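Piltotis 84 Divided Storage Bin
Made by Birnex
Item 1586

Small parts have a way of taking over a shop. You start with one coffee can of washers, then there's a second can for the ones that didn't match, and by spring you're buying another box of quarter-inch lock nuts because it's quicker than finding the box you already own. The Piltotis 84 is the bin we've wanted for years, and we're so happy to finally have it on the shelf!

It's a plain, open-topped steel bin with a rolled rim and sloped walls, 84 ounces empty, and it takes up to 3 dividers (2 come in the box). The dividers drop into pressed slots and stay put when you tip the bin to pour. Anyone who's had a divider ride up and let the number eights slide in with the number tens will know why we keep going on about this.

What we like

The rim is rolled outward and all the way under, so you can grab it bare-handed on a cold January morning and not come away with a nick. The corners on the inside are rounded too – fingertips can actually sweep out that last cotter pin, which sounds like nothing until you've chased one around a square corner with a screwdriver.

It stacks, full or empty. Full bins sit on the rims of the ones below, and empties turn end for end and nest. We've kept a stack of full ones by the packing table since the first batch came in, and it's steady enough that we've stopped looking at it.

The label holder is riveted on and takes an ordinary index card cut in half. No special inserts, no refills to order. If you like to tape a sample of the part to the card (we do!), there's room behind the lip for anything up to a thick washer.

What to know before you order

The finish is a baked powder coat. It shrugs off oil and cutting fluid, but it will scratch if you drag bar ends across it, and a scratch left bare in a damp garage will rust. A dab of touch-up paint takes care of it. Wash with dish soap and dry it with a rag. Please don't run it through a parts washer with hot caustic, which dulls the coating fast.

The older Kanov rails fit the back lip without any changes. The newer Kanov panels need the adapter clip, sold separately. Castellanos carts hold the bin lengthwise on every shelf except the bottom one, where the caster plate gets in the way.

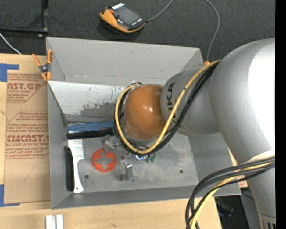

Castellanos writes that their own shop switched over a row at a time, and that the third divider was the first thing everyone asked for – they'd like to see it included as standard. They also wish the label card sat a little higher, so it could be read with the bins on the floor.

We've passed both notes along to Birnex. Extra dividers are in stock now, sold singly or by the dozen, and they fit the earlier Piltotis bins as well.

In the box: one bin, 2 dividers, one blank label card
Color: gray
Sold: each, or by the case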